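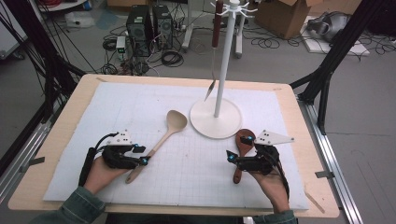 Knife on the stand, spoon and spatula still on the board

Utensil stand – what goes on which hook?
Posted by heten_kitchen, 2/6/25

Hello everyone! I finally gave up on my overstuffed drawer and got one of those white stands with the round base and the hooks at the top. I love it, but I can't settle on what should hang where. I have a knife with a dark red handle, a light wooden spoon and a reddish-brown spatula, and a ladle too. Is it all right to hang the knife with the rest? And does wood mind hanging all the time?

Figueiredo80
Welcome! Wood is very happy hanging, in my experience – mine have been up since August and they dry much better than they ever did in a crock. Give them a little mineral oil now and then. The knife I would move, though. Reaching past a bare blade for a spoon is asking for a nick, and a magnetic strip on the wall costs very little. 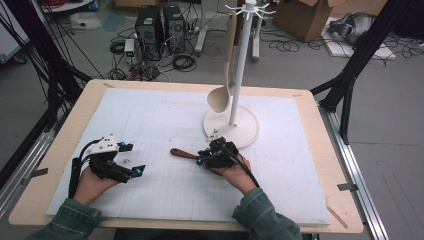

Beige ladle hanging in front of the pole

Whatever is heaviest, hang something of similar weight across from it, or a light stand can get tippy. I'd start with the ladle and work around from there, and keep the piece you use most on the side facing the stove.

stavside_14
I just hang mine wherever. Never fell over yet. Agree about the knife, mine lives in a block.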